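Can a machine do small chores yet?

nithin_p
I am reading this forum since April and I still wonder. Can a gripper clear a table at home, or only in the shop?

Correa278
In the shop, yes. At home I do not believe it. Every kitchen is different.

waltura
I disagree with Correa. A shallow tray with a raised rim is not so hard, if the pads are soft.

nithin_p
Felt pads on both fingers, worn a little at the edges:

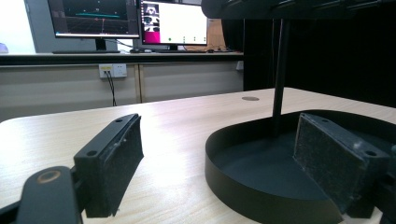
Reply 5, Correa278
Felt is fine for a tray. Please try a wet plate 15 times, then we can discuss again.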